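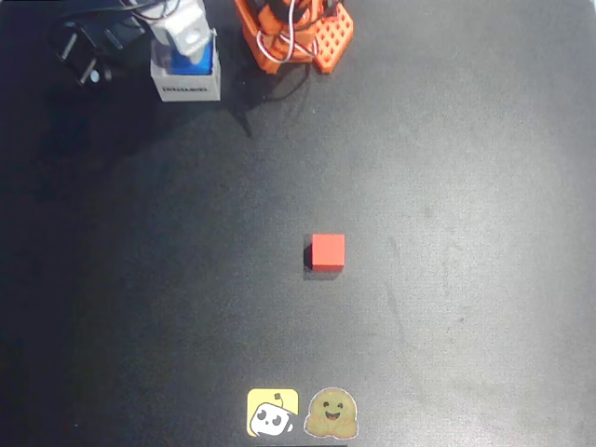
Photo: Vela Drawing Studio, course materials

Week 3 handout - one cube, one light

I start every group on a cube and I'm not sorry! Have a look at the red one before you pick up a pencil. The top face is a touch lighter than the front, and the shadow drops to the left and just below. That's three greys plus your background, so squint until the colour goes away and you only see light and dark.

For homework, find a small block at home, put it on something dark and plain, and draw it twice on the 300 gsm paper - once in line, once in tone only (no outlines, I'll be checking). Leave lots of empty space around it. My favourite drawings from last term's group did, and they felt so calm. Bring both to room 59, along with your putty rubber.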